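Small orange basket with looped rim: how to clean it, and what to keep in it?
Forum: Home and Kitchen > Storage, baskets, boxes

Started by plosholm_kitchen

Good evening to all. I have a question which is perhaps too small for a whole thread, but I searched and I did not find the answer.

In June I moved to a smaller flat, and I have now one white table which must be dining table, desk and everything else. On it lives an orange basket that came to me from my aunt. It is oval and not deep, and the rim is made of loops all the way round. I like it very much. The colour makes the table more friendly.

My two problems are these. First, the dust goes into the small openings and it stays there. I have tried a dry cloth and it only pushes the dust to the next opening. Second, I don't know what to put in it. Fruit is the usual answer, but I eat fruit too slowly and the flies are faster than me.

With it on the table there is also the striped orange and white thing, which is soft and has no special place. I would like them to stay together if it is possible, because the colours go well.
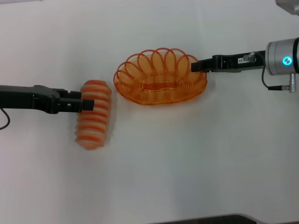
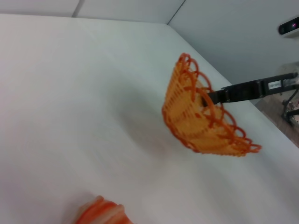 The second one shows the weave of the side better.

Reply 1, by GarethSugden
Nice colour. For the dust, use lukewarm water and washing-up liquid in the sink, leave it 18 minutes or as long as a cup of tea takes, then go round with an old toothbrush. Rinse under the shower head and not the tap, the shower gets into the holes. Stand it upside down on a towel overnight.

I would not put it in the dishwasher. I did this with a similar one and the rim came out wavy.

Reply 2, by clegg_lane
I disagree about the dishwasher. Top shelf, low programme, no drying heat, and mine has survived for years. It depends on the plastic of course. Is there any mark underneath?

Reply 3, by plosholm_kitchen
Thank you both. I looked underneath with a lamp and I found no mark at all. So I think I will follow the careful way with the toothbrush. I have only this one and I would be sorry to have a wavy rim.

Reply 4, by Esperanza Soler
My mother had one of this kind for bread, and she always put a folded napkin inside. The napkin catches the crumbs and you wash only the napkin. For dust it is the same idea. The bottom stays clean and you have only the sides to brush.

About the contents: rolls, wrapped sweets, clothes pegs, balls of wool. Not keys, please. Keys fall between everything and then you hear them scratch each time.

Reply 5, by GarethSugden
I keep keys in mine and they don't scratch anything. But it has a felt bottom, so maybe this is not fair to compare.

Reply 6, by rillden_attic
I will be the unpopular one. If the table must be used for eating and for working, the basket should not live there. Each thing that stands on a table invites a second thing, and after two weeks you have post, batteries and a screwdriver in it. I know this from my own house! Put up a small shelf, put the basket on the shelf, and take it down when guests come.

Reply 7, by Esperanza Soler
But then she has no pleasure from it. A table with nothing on it looks like an office.

Reply 8, by rillden_attic
I like when it looks like an office. I also find my bills.

Reply 9, by plosholm_kitchen
Please do not fight because of my basket. I understand both sides. The wall beside the table is very thin and the landlord does not allow drilling, so the shelf must wait. I could use the window sill during working hours and bring the basket back for dinner.

Does somebody know if the sun takes away the orange? The window gets sun the whole afternoon.

Reply 10, by clegg_lane
Yes, it can. I had a red washing bowl on a sunny sill and after one summer the side to the glass was pink. It also became brittle, and a corner came away in my hand. If you use the sill, put the basket there only in the morning, or behind a curtain.

Reply 11, by GarethSugden
Agree with clegg on this one, for once.

Another thing, lift it with a hand under the bottom and not by the loops when it is full. Thin loops don't like weight. With napkins or wool it doesn't matter so much.

Reply 12, by wool_and_tea
May I ask about the striped one? Is it soft like foam or more like knitted? If it can be pressed a little, perhaps it can simply sit inside the basket, and then your two things take the place of one. I keep a round pincushion in a bread basket in this way and it looks as if it was bought like that.

Reply 13, by rillden_attic
That I can accept. One thing on the table.

Reply 14, by plosholm_kitchen
It was my niece's and I don't know what is inside it, but it can be pressed, yes. I will try it tonight. If it stands too high I can lay it on the side and put the napkins next to it.

Update, 13 Jul 2026: I washed the basket as Gareth wrote. The toothbrush was good for the sides, but in the loops it was too big, and there I used a cotton bud with a drop of the same water. It took most of an evening with the radio on. The striped one lies in the basket now, with two napkins under it as Esperanza's mother did. The post is in a box by the door, so rillden_attic can sleep well.

Reply 15, by Esperanza Soler
Very good! Change the napkins in December for red ones.

Reply 16, by clegg_lane
If you want a smaller brush for next time, the ones for cleaning bottle teats go into the loops without trouble. Isero had them in a pack of 2 when I last looked.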